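When the left gripper went quiet: a talk with a demonstration lead at Draltix

March 2021
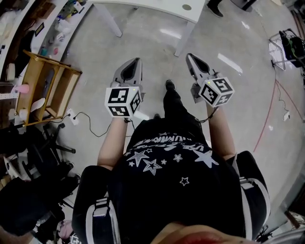 A fault that looked like good data

The lead operator at Draltix spends most working hours with a backpack on and a gripper in each hand, recording household tasks by demonstration. We spoke about a fault that cost the group 131 recordings before anyone caught it.

"The left gripper kept dropping out," the operator said. "Only for a moment, and only when the arm was stretched well forward. The log filled the gap with the last known position, so on playback the hand just seemed to pause."

People do pause, so the recordings passed the first check. They were noticed later, when the arm being trained at the Prurkden site began to stop halfway to a shelf and then jump the rest of the way. On one run it knocked a tray off and hit the guard rail.

"No one was inside the rail. But it moved a lot faster than it should have, and we shut it down for the day."

Looking in the wrong place

The first suspect was the tracking. Each gripper carries a cube with square markers on its faces, and the operator spent 4 days reprinting markers and changing the lights.

"I was sure it was glare. I would have bet money on it."

The cause was the cable. On the left side it had been strapped too short between the gripper and the wrist, and a long reach pulled on the connector. The supplier, Praltico, rates that connector for 500 insertions, but the operator said wear had little to do with it. A bent pin was enough.

What changed

Both cables now have a loop of slack at the forearm, and the recorder stops with a loud tone if either side loses signal. Filling gaps has been switched off. The arm at Prurkden also has a speed limit that the trained program can't override — something the operator thinks should have been there from the start.

The MacLeish kitchen set, almost finished at the time, had to be done over. That took 8 sessions.

"I still check the left connector before I put the straps on," the operator said. "Then I reach out as far as I can with both arms and watch the signal. It takes a minute."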